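# Chapter 4: Length of Stay

Before you read this chapter, you should be familiar with the difference between a visitor and an overnight guest (Chapter 2) and with the way a room is priced for one night (Chapter 3). Key terms are in bold the first time they appear.

## The town of Rollau in April

Rollau is a small town on the Siver, a slow river with a footpath on both banks. On a fine day in April, 700 people come to see it. Most of them arrive by bus in the late morning, walk through the old streets, eat lunch, look at the river, and leave again before dinner. The town has 128 guest rooms, spread over one hotel and a number of guesthouses. Many of those rooms stay empty on the same day that the main street is full.

This is a common problem in travel planning. A place can be popular and still earn very little from its visitors. A person who comes for the day buys a lunch, perhaps a coffee, and perhaps a ticket. A person who stays the night buys a bed, dinner, and breakfast, and often a second lunch as well. If that person stays a second night, the cost of bringing them to the town does not go up, but the amount they spend there does.

For this reason, people who work in tourism pay close attention to **length of stay**, the number of nights a guest spends in one place during one trip. The **average length of stay** is found by dividing the total number of guest nights by the number of guest arrivals. If four guests arrive and between them stay eight nights, the average is two nights. Day visitors are left out of the sum. They spend no nights, and including them would tell us about a different matter.
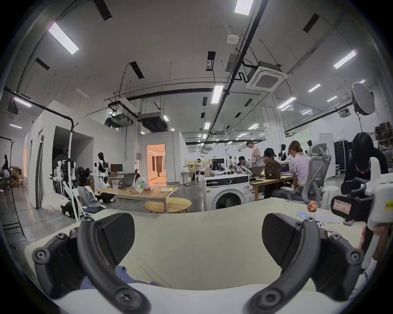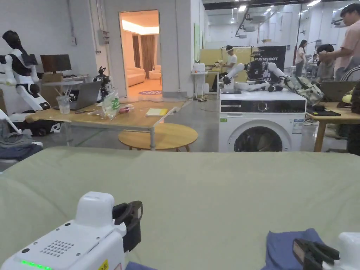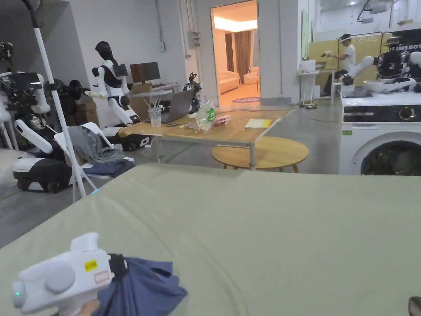 *Figure 4.1. Padded surfaces and blue fabric, three views.*

## What makes people stay

Travelers rarely decide on the number of nights by itself. The decision usually comes out of several smaller ones, and some of these are made before the traveler knows much about the place.

**Transportation times.** If the last bus out leaves at 5 p.m., a visitor without a car must choose early between leaving and staying. If there is another bus at 9 p.m., dinner in town becomes possible, but so does going home after it. A later bus can help restaurants and hurt guesthouses. Section 4.2 looks at this in more detail.

**Distance from home.** People who have traveled a long way tend to stay longer at the end of it. A family that drives for an hour will often think of the trip as a day out. The same family, after a day on the train, wants a bed.

**What there is to do, and when.** A town with one museum and a river walk can be seen in an afternoon. A boat trip that leaves at 8 in the morning is another matter, and anyone who wants to be on it will probably sleep nearby. The order of activities counts as much as the number of them. Two attractions that are both open from noon to four compete for the same hours.

**The rules of the lodging.** Some hotels set a **minimum stay**, which means that a guest has to book at least a certain number of nights. This can raise the average length of stay on paper while lowering the number of arrivals. We return to minimum stays at the end of the chapter, along with the complaints they cause.

**Price.** A lower rate for the second night is a simple way to lengthen a stay. It is also easy to get wrong. If most guests were going to stay two nights in any case, the hotel has given money away.

## Case: The Adomaitis guesthouse

The Adomaitis guesthouse stands near the bridge in Rollau and has 12 rooms. For years, nearly all of its guests stayed one night. Uldis Vītola, the manager, kept a notebook at the front desk in which he wrote down the reason each party gave for leaving. The entries were short: "seen everything," "bus," "going on to the coast," "bus" again.

The word "bus" came up so often that he asked what it meant. Many guests had bought their trip through Kastetico, a tour operator that ran coaches along the Siver valley. The Kastetico ticket allowed one stop of one night. Guests who wanted to stay longer had to buy a new seat for the rest of the route, and few did.

Vītola wrote to the operator. The reply came from Vaida Siliņa, who planned the valley routes. She explained that the rule had been made when the coaches were usually full and a guest who changed days might have no seat. In spring the coaches were no longer full. She agreed to test an open ticket for that season only. Passengers could stay a second night in Rollau if they told the driver on arrival.

The results were mixed. More guests stayed two nights in the guesthouse, and the restaurant by the bridge began opening for dinner earlier in the year. On the other hand, some passengers forgot to tell the driver, and coaches waited for people who were still asleep upstairs - or had gone walking. Siliņa kept the open ticket but changed the rule so that guests had to confirm by phone the evening before.

Note what the guesthouse did and did not do. It did not add a room, lower a price, or build anything. It found out why people left. Note also that the change depended on a firm outside the town. A guesthouse owner has little control over the timetable of a coach, and much of this chapter deals with decisions of that kind, where one business carries the effect of another's rule.

## Plan of the chapter

Section 4.1 shows how to work out the average length of stay from a guest register, including registers with missing departure dates. Section 4.2 deals with timetables. Section 4.3 covers second-night rates and minimum stays, using the Adomaitis prices from two different seasons. Section 4.4 returns to the day visitor, and to towns that have decided they would like fewer overnight guests.

You will need a calculator for Section 4.1. The guest register for the Adomaitis house is printed at the back of the book.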